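# Budgeting for the second cell: a conversation with Babatunde Ekwueme

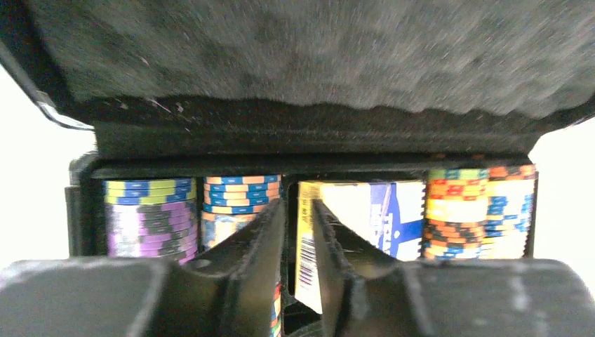 Babatunde Ekwueme plans equipment spending for the handling lab at Wurkstead, and he begins with the spreadsheet. It has 4 tabs. The first is the purchase price of the arm, and he says he spends the least time on that one.

"The arm is a catalogue item. You get a quote, the quote is good for 30 days, and you either sign or you ask again. What moves is everything attached to it: fingers, pads, cables, the wrist camera, mounting plates, the spare of each. We had the arm price right to the pound last year and still overspent, because I had put the end of the arm down as one line."

The lab works on picking and packing small goods from fitted cases and trays. Items sit upright and close together, and the gripper has to get its fingers down on either side of one without disturbing its neighbours. A card box between stacks of poker chips is a typical task. According to Ekwueme, this kind of work decides the specification long before payload or reach comes into it.

"Nothing we lift is heavy. Any arm on the shortlist would do it. The question I put to suppliers is how wide the fingers are at the tip, with the pad fitted, and how far they open before the knuckles hit the wall of the case. Two of them sent me the figure without the pad. That is no use to me."

The second cell, which the lab calls Farah after the room it will go into, is due to be ordered in May. The shortlist came down to Lavon and Drarkisach. Both offered a parallel gripper and a camera mount at the wrist. Lavon was cheaper on the arm; Drarkisach was cheaper on fingers and would sell pads singly.

Ebuka Uzor, who runs the existing cell, kept the wear log that settled it. He recorded 818 picks on a single set of finger pads before the grip became unreliable on coated card.

"They don't fail all at once," Uzor says. "You see the slip rate go up on shiny boxes first. Chips are more forgiving. I wrote down the count at the point where I would have changed them if I'd had a set in the drawer, and I didn't have one in the drawer."

Ekwueme put that count into the third tab, which covers consumables, and ran it against the planned hours for the new cell. Over the life of the equipment the pads cost more than the difference between the two arms. The order will go to Drarkisach, with pads bought in bulk at the start and the price held for two years.

I asked whether a different pad material had been considered. It had. Dariusz Lis tested a harder compound, which lasted longer but marked printed cartons. "Fine for metal parts," he says. "We may keep a set for that. I would not cost the whole programme on it."

The fourth tab is test goods, and Ekwueme thinks most first budgets leave it out. Cases, card boxes, chips and trays get handled far more than their makers intended. Corners go soft, lids stop sitting properly, and after a while the cell is being tuned to worn stock.

"You want the same item, new, several times over. If the maker changes the carton, your old results and your new ones don't compare. So I buy test goods in one lot and store them. Finance asked why a robotics budget had games in it. I sent them the task list."

Carol Wragg in finance confirms the exchange. Her own concern was depreciation. The arm is written off over a longer period than the gripper, and she asked for them to be entered as separate assets. "If the gripper goes in with the arm, it sits on the books after it has gone in the bin," she says. "It also makes the replacement request harder to approve, as on paper they already have one."

Installation remains the least certain figure. Obinna Oyelaran has surveyed the room and wants a separate circuit and a stiffer bench, neither of which was in the supplier's estimate. He has asked for a site visit before the order is signed — Drarkisach has agreed, though the date isn't fixed.

Ekwueme has set aside a contingency for it and would not give me the amount. On what he would change if he were starting again, he was more willing.

"I would rent a gripper for a month before choosing the arm. Put it over the tightest case you have and see if the fingers go in. Then write the specification. We did it in the other order, and the first set of fingers we bought is on a shelf behind Dariusz."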